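3.2 What people told us about laundry

I went into the Flurnar interviews expecting to hear about childcare and commuting, and what I got was laundry (so much laundry!). We had 437 usable diaries from the Gidey and Winavov neighborhoods, and wash day came up in nearly every one I coded by hand.
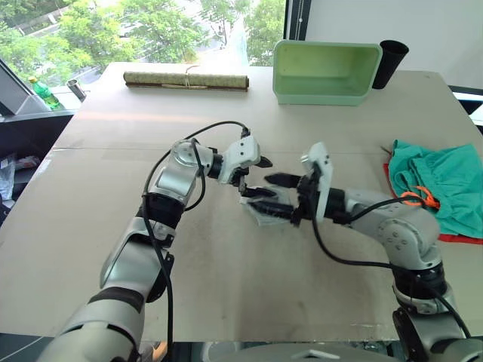
Shared chores are hard to score, and I went back and forth on the coding for most of January. If two people do a job together, does each get full credit or half? I ended up giving each side the full minutes. Our 12 pilot households seemed happy with that.

Folding gave us the most trouble. Some people logged it as housework, others as watching TV, and a few left it out because it "doesn't count." I kept all of it. 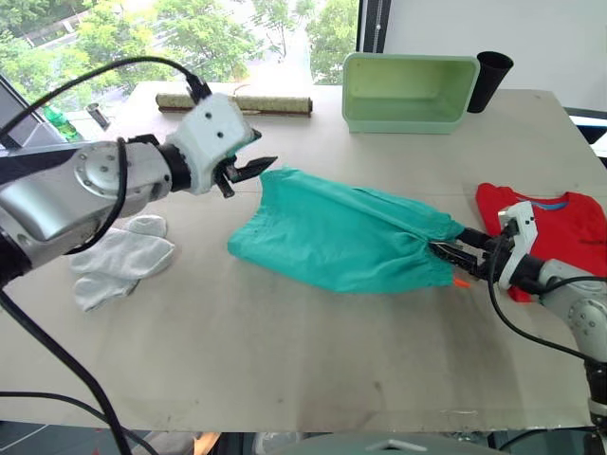 Figure 4. Two arms at a beige tabletop, with a cloth on the table.

Socks deserve their own line, I think. Diary keepers complained about pairing them far more than about ironing, and they often put it off until late evening,

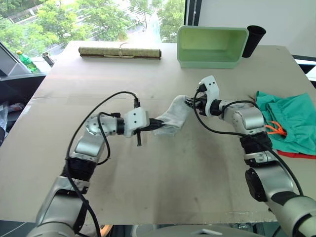 which is also when the diaries get thin. People are tired, they round things off, and a chore that dragged on for an hour becomes "a few minutes." I'd treat our evening totals as low.

The Flodier time-use form didn't help much either, as it caps each free-text entry at 500 characters and the grumpiest writers hit that limit fast.

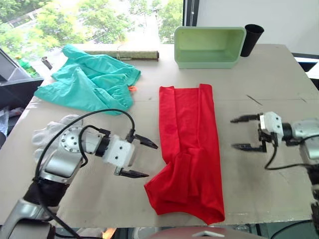 Figure 5. Red garment at the center of the table, with a crumpled teal-green cloth to its upper left.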